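3.2 Fruit handling in small households
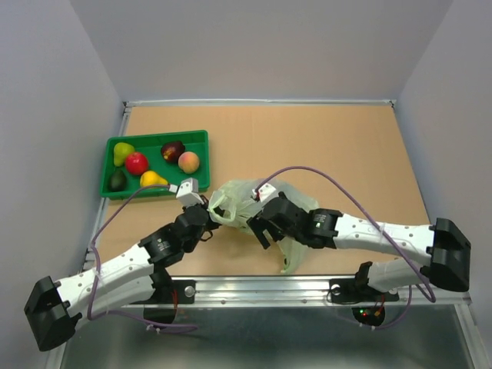 Figure 4. Mixed fruit kept together on one tray.

Why does fruit spoil faster when different kinds are stored together? Some kinds, such as apples and ripe pears, give off ethylene, and this gas makes the fruit next to them ripen sooner.

We asked 38 households in Skirnau to keep a diary of the fruit they bought and threw away. The diaries began in February and each one covered 20 days. Most participants knew that bananas should be kept apart, but few of them had heard the same about apples. Avocados were a special case – many people put them beside apples on purpose, and then forgot to check them. Single purchases weighed up to 500 grams in the smaller homes. We did not ask about income, and this limits the comparison with the earlier survey by Tanner.

Comments (3)

Waltraud Rainer: Was the room temperature recorded? I could not find it in the section.

Mechthild Tanner: It is in the appendix, second table.

riedl_k: My grandmother wrapped every pear in newspaper – would be nice to test this too.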